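Collecting demos by hand for a robot arm, week two. Writing down what I've learned so far, mostly so I stop re-learning it. Long thread.

Setup for anyone new: no robot in the room while we record. You hold a gripper in each hand, do the task yourself, and the cameras and tracking log what the grippers did. The arms at our Fairweather site get trained on it later.

The task right now is tabletop pick and place. Bottles, cups, trays, small containers. Two grippers, one table. 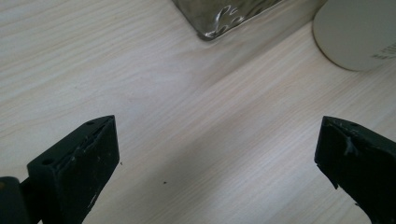
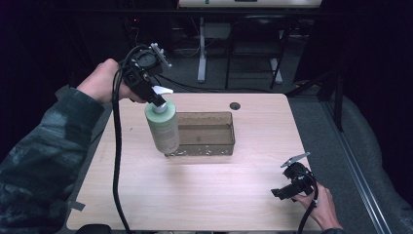
Javiera Gallardo asked under my last thread why we don't just teleoperate the real arms and skip the handheld step, given that the data would match the robot exactly.

Fair question. We did teleop first, in November. It works. It's also slow. The operator waits on the arm, the arm waits on the network, and everyone gets cautious and moves like they're underwater. The policy then learns to move like it's underwater too.

With handhelds you feel the contact. When the fingers close on a bottle you know right away if the grip is bad, and you fix it. Over teleop I was judging that from video and I was wrong a lot.

The cost is that my wrist can do things the arm can't. More on that further down.

First thing I'd tell a new person: decide how an episode starts and ends before you record any. Ours starts with both grippers open and off the objects. It ends with the object released and both grippers pulled back. Write it on paper and tape it to the wall.

We didn't do this for the first batch. Some episodes ended with the bottle still held. The policy picked that up and would carry the bottle to the tray and stay there, holding it.

Second: one speed. Pick a pace you can keep for an hour. I start fast, get tired, and slow down, and it shows in the logs. Now I take a break every 20 episodes whether I want it or not.

Third: don't fake the approach. If you know where the bottle is, your hand goes straight to it from any angle. The robot has to see it. So bring the gripper in from a direction where the wrist camera has the object in view before you close. It feels stiff at first. After a day you do it without thinking.

Fourth: move things between episodes. All of it, including the stuff you aren't picking up. I got lazy and left the tray in one spot for a whole morning, and the model learned the spot. Shift the tray by its own width and it placed the bottle onto bare table with total confidence.

Now I roll a die for the tray position and another for the bottle. Low tech. Works fine.

Numbers from the current batch, dated Jul 10, 2026: 191 episodes kept. Two thrown out for tracking loss. Two more thrown out because I bumped the table and kept going when I should have stopped.

I used to keep the bumped ones. Reasoning was that a robot will bump tables too. Maybe, but the recovery I did was a human recovery (I pushed the table back with my hip) and there's nothing in the recording for the model to learn from.

Mistakes you recover from with the grippers are different. Keep those. If the bottle slips and you regrip it, that's some of the best data you'll get. I do a few on purpose now — let the grip start a bit off center, then set the bottle down and take it again.

Okay, wrists. My forearm rolls further than the arm's last joint, and I can reach across my own body at angles the arms can't without hitting each other. For the first few days I had no idea I was doing this.

What fixed it was running every episode through the arm's kinematics the same evening. Remo Hubmann wrote the check. It gives back a plain pass or fail, plus the time in the recording where it failed. You go look at that moment and it's nearly always the same habit.

Mine was twisting the left hand over to tip a bottle when I could have moved my whole elbow. Took some practice to lose it.

Run the check the same day. If you wait until the end of the week you've got a week of the same mistake.

Cables. If your grippers are wired, the cable pulls on your wrist near the ends of your reach and you compensate without noticing. Give yourself slack and route it down past the table edge, off the work area. I also check that it isn't dragging across the tray before I hit record.

Fingers. They wear. The inside faces change how they hold things over time, and a policy trained on one set can act a little different on another. We log which set was on. I don't have a clean comparison yet, so take that as a hunch.

Shiny objects are their own problem. Reflections change with every small move of the wrist camera. I don't have a trick for it. I just record more of them, under more than one light.

Clear plastic is worse. People find the edge of a tray by touch and memory. The camera gets a faint line if you're lucky. I slow down a little over the tray wall so there are more frames of it, and that's the one exception to the speed rule.

Two people asked about two-handed tasks. Same rules, but decide what the idle hand does. If it drifts, the model learns the drift. I park mine low on its own side of the table and leave it there until it's needed.

Someone at Trandis told me they label the idle hand and mask it out in training. Haven't tried it. Would like to hear from anyone who has.

How many episodes do you need? Depends on the task, and I don't trust anyone's single number, including mine. I train on what I've got, watch it fail, and record more of whatever it failed at. That beats recording another big pile of the easy cases.

Next up is handing the bottle from one gripper to the other before placing it. I've tried it by hand a few times and the release timing is harder than it looks. If I let go too early it drops, and if I'm late both hands fight over it.

Javiera came back to say they still prefer teleop for anything with force limits, like pressing a lid on. I agree with that one. We're keeping the teleop rig for lids.

Will add to this once the handoff episodes are in.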